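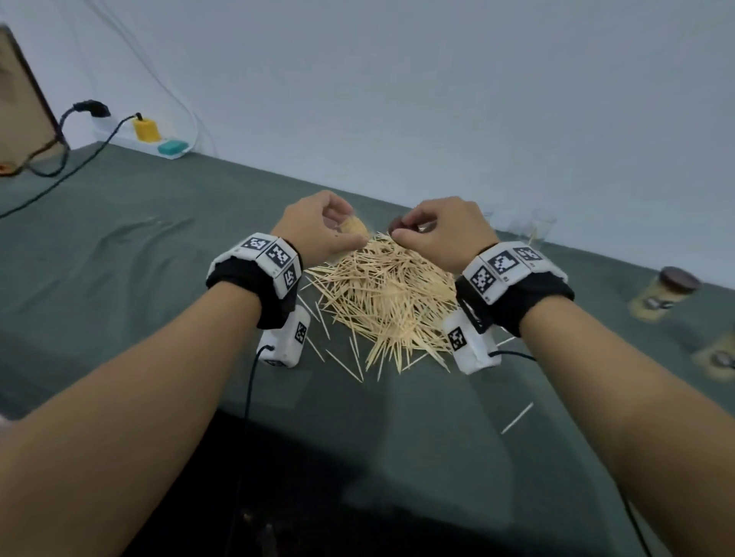

Notebook 2, p. 66

May 21, 2022

Toothpick task, student manipulation project (Skistico). Present: Bellamy, Ibarra, Kershaw. Catterall joined for the second half.

Set up on the cloth table again. Wrist modules on both arms, small marker boxes on the cloth under the wrists, cables run off the near side and the right. Pile in the middle, glasses at the back, tubs on the right. Hayley wants the glasses kept where they are until we have a full set, so please don't shift them when you tidy up.

Task as written: pick up a small bundle with each hand, carry it to a glass, let go, return. Both hands may work at the same time. Strays on the cloth stay where they fall until the run is over.

Did 7 runs. Run 4 is no good, Declan's left band slipped and the module turned on his wrist. Tightened it one notch and repeated. The other runs look fine on the quick playback but I have only checked the first two properly.

Problems:

Markers on the left module drop out when the hand rolls inward to pinch. Tracking comes back once the wrist levels off. Amancay thinks the top marker is tilting too far from the camera and wants to try the module further up the forearm. To do.

The cloth creeps. By the last run the left side had bunched up and the box had moved with it. Tape the corners next time. Measure box position before and after each run, not once per session like we did in February.

Bundle size is all over the place. Neville's sheet says "a small bundle" and everyone reads that differently. Asked him for a number.

Files are in the Flustham folder, starting at 2347. Run 4 is still in there, marked bad. Don't delete it, Bradley wants it for the slip detection part of his report.

Next: Kershaw on tape and box positions, Ibarra on the module mount. I'll go through the remaining playback.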